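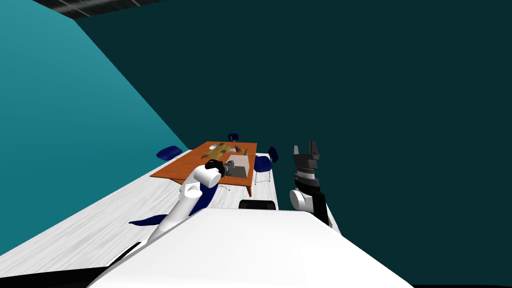 Gripper comparison, pre-run checklist, simulated dining room cell. The two grippers under trial are the Nesance parallel unit and the Zundwood parallel unit, each loaded in turn on the same two-arm model with the same controller build (3766). The checks are worked through from the start pose, with the left gripper open over the grey tray and the right one open, fingers up, clear of the table. All entries apply to both grippers unless a line says otherwise.

Checked by: Sharon Mugo
Date: 06/06/2025
Controller supplier: Rweyemamu
Scene file supplier: Clemwood

Result codes: P = pass, F = fail, C = pass with comment, N = not tested.

## 1. Start pose and clearances

| Item | Check | Result |
|---|---|---|
| 1.1 | Both grippers open and holding nothing at load | P |
| 1.2 | Left gripper above the table top, no contact reported | P |
| 1.3 | Right arm clear of table and chairs | P |
| 1.4 | Left elbow clear of near left chair through the full approach | C |
| 1.5 | Arms cannot touch the body at any commanded pose | C |

**1.4** The chair is largely hidden behind the left arm from the head view, so the clearance was read from the collision log. Smallest gap on approach was 40 mm with the Nesance gripper. The Zundwood gripper has a longer housing and the planner holds the elbow further out to suit; the gap falls to 17 mm. Both are above the limit in the test plan (15 mm). I would not reduce the limit.

**1.5** Soft stops are set in the controller and not in the model. If the model is loaded with a different controller the stops are lost. Warning to be added to the load screen.

## 2. Stop functions

| Item | Check | Result |
|---|---|---|
| 2.1 | Stop command halts both arms | P |
| 2.2 | Stop command holds grip force on a held object | F |
| 2.3 | Contact force limit trips on table top | P |
| 2.4 | Contact force limit trips on chair back | C |
| 2.5 | Loss of controller link halts both arms | P |
| 2.6 | Restart needs a separate command after any stop | P |

**2.2** Failed with the Zundwood gripper only. On stop, finger force drops to zero and the tray is released. The Nesance gripper holds. The gripper settings were swapped over to rule out a typing error and the result did not change. Raised with Rweyemamu. No lifts above the table with the Zundwood gripper until this is closed.

**2.4** Trips correctly, but the log names the contact as "table". The chairs and table share a contact group in the scene file. Clemwood to split them.

## 3. Gripper settings

| Item | Check | Result |
|---|---|---|
| 3.1 | Finger travel matches data sheet | P |
| 3.2 | Force limit set to 40 N on both sides | P |
| 3.3 | Friction values the same for both grippers | C |
| 3.4 | Finger pads do not pass through thin objects | C |
| 3.5 | Left and right grippers respond to separate commands | P |

**3.3** The Zundwood model arrived with a higher pad friction than the Nesance. Both now use the lower value. Results taken before this change must not be compared with later ones.

**3.4** With the tray gripped by its edge, the Nesance pads sank into it at full force. Halving the simulation time step cured it. The Zundwood pads did not sink at either setting. Use the shorter step for both.

## 4. Cameras and scene

| Item | Check | Result |
|---|---|---|
| 4.1 | Table top in view from the head camera | P |
| 4.2 | Tray visible with left gripper at start pose | P |
| 4.3 | Objects at the far end of the table separated from the tray | P |
| 4.4 | Wrist camera views match the side they are labelled with | F |
| 4.5 | Scene resets to the same positions each time | P |

**4.3** The small green item lies near the right edge of the table. It is not part of the pick task, but a wide swing of the right arm could knock it off and end the run early. Keep the right arm parked for single-arm trials.

**4.4** Left and right feeds were exchanged. Corrected in the controller settings, then rechecked by closing one gripper at a time. Now passes. The fail is left on the record.

**4.5** Confirmed over 200 resets. Position differences were below the log's resolution.

## 5. Release for trial

- Nesance gripper: released for tray lift, single arm and two arm.
- Zundwood gripper: released for approach and closing tests only. See 2.2.
- Two-arm handover: not released for either gripper. Item N until the contact groups are split.

Open actions:

- [ ] Grip hold on stop, Zundwood (Rweyemamu)
- [ ] Separate contact groups for chairs and table (Clemwood)
- [ ] Load screen warning for soft stops (S. Mugo)
- [x] Wrist camera labels corrected
- [x] Pad friction matched

Repeat sections 1 and 2 in full after any change of controller build. Next planned check is July, or on receipt of the Rweyemamu fix if earlier.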